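Notebook, Thursday, evening
Group room, second floor

Present: me, Nomvula Pillay, Lajos Fekete, Zsófia Illés. Máté Bodnár came for the last half hour, after his shift.

Subject: the drink diary, version two. We wanted to agree on the wording before the December group starts, so that we do not change it in the middle again as we did with the last one.

1. What we ask people to write down

The first diary asked for "number of units". Almost everybody left this line empty or put a question mark. I looked through the old sheets on the bus and the people who did fill it in had mostly written what they drank, for example "two big glasses white, one small beer", and did not try to convert. Nomvula says we should take this as the answer and stop fighting with it. We do the conversion, they do the writing. I agree. It is more work for us on Monday mornings but the numbers will be better.

Lajos is not fully convinced. He thinks that when people calculate the units themselves, something happens in the head, and that this is half of the effect. He may be right. We have no way to separate these two things with a group of our size. Zsófia proposed an extra box at the bottom, "if you like, add it up yourself". We keep that box, small.

Glass size: we need the drawings again. Three outlines of a wine glass with a line for the level. The old drawings were copied so many times that the lines disappeared.

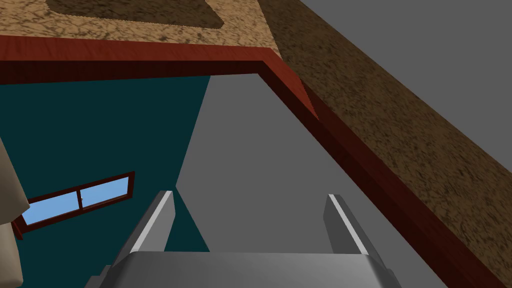 2. The question about the reason

Old wording: "Why did you drink?" Two people told me in private that it sounded like the police. I have to say that as a foreigner I did not hear this at first, for me it was only a question. Zsófia hears it very strongly.

Other wordings we tried aloud:
"What was going on before the first drink?"
"Where were you and who with?"
"What did you feel like at that time?"

The second one is the easiest to answer and nobody could be offended by it. The first one gives more interesting text. We take both and leave out the third, feelings can come in the talk. Máté remarked that he would write "nothing, I was at home" every evening for the first question, and for him this was exactly the point which he did not see until his second month. I wrote it down because I want to remember it when somebody says that a sheet full of "nothing" is a useless sheet.

3. Days without drinking

Discussion was longer than planned. In version one a dry day was an empty row, so we could not tell a dry day from a forgotten day. On 69 of the 200 sheets there is at least one row where I really cannot decide. This is too many and it makes the weekly averages from the last group weak. I would not show them to anyone outside.

Now: a tick box, "no alcohol today". Lajos asked for no smiley and no star next to it. Agreed by all. A person who has a bad week should not see a row of missing stars.

4. The old leaflet

Nomvula found a leaflet from 1983 in the cupboard and read it to us. It speaks only about "the alcoholic" and "his wife". The advice about sleep is quite good, better than in ours. I will copy this one paragraph and rewrite it, with "you" in place of "he". To check: is it still correct that the sleep needs some weeks to become normal after stopping? Ask Fanni Dudás, she will know the newer papers.

Also to check with Fanni, and more important: the warning on the front page. Somebody who drinks heavily every day must not stop suddenly alone, they should speak with a doctor first. In version one this was on page 5, which was a mistake of mine. It goes on the front, in normal size letters.

5. Open

Paper or phone? Zsófia wants to try the phone with the younger ones. I am afraid of two sorts of data. Not decided.

Drawings of glasses: Lajos.
Front page text: me, draft before the weekend.
Sleep paragraph: me, after Fanni answers.
Ask Máté if we may use his sentence about "nothing", without his name. He had to leave for his train before I could ask.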